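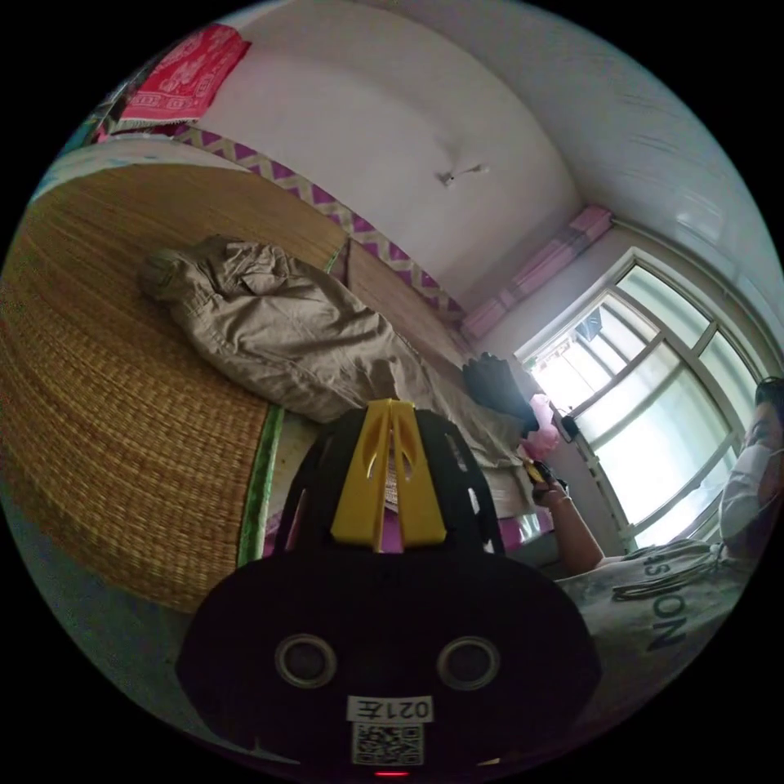
Clirnudeo's reply to our last report was that a garment picked up is still a long way from a chore done, and that the next one should say so. We agree — targets are restated by task.

1. Garment pickup from beds. Of 33 attempts logged in July, 4 ended in a dropped garment. Folding has not been tried.

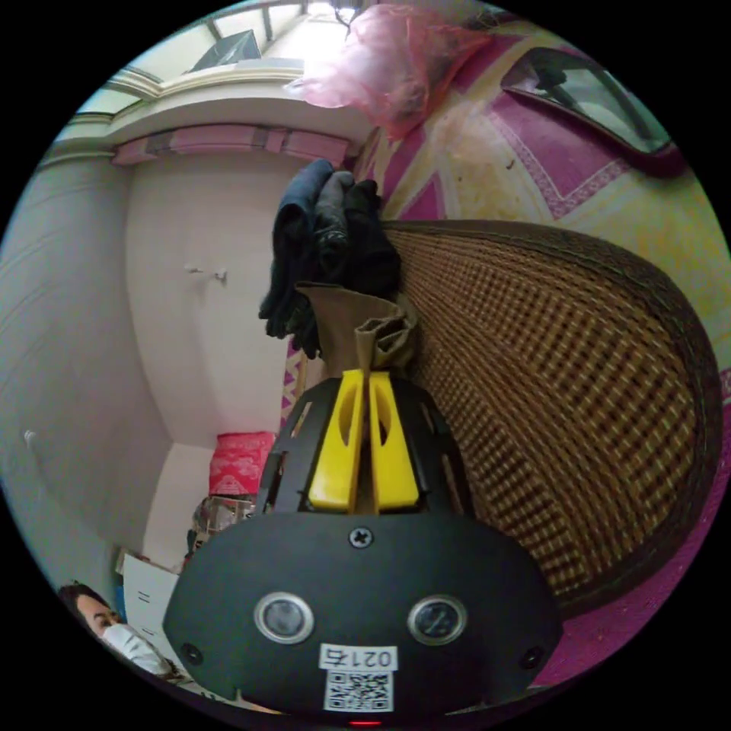
2. Cloth bags. Ternen's grasp model still misjudges gathered fabric. Retraining takes 5 days.

3. Crumpled trousers and jackets. Dukar has asked for labelled data on khaki clothing; labelling is under way.
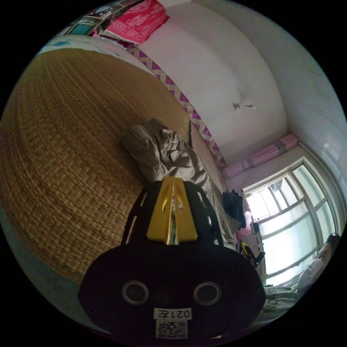

4. Next period. Unattended tidying remains out of reach.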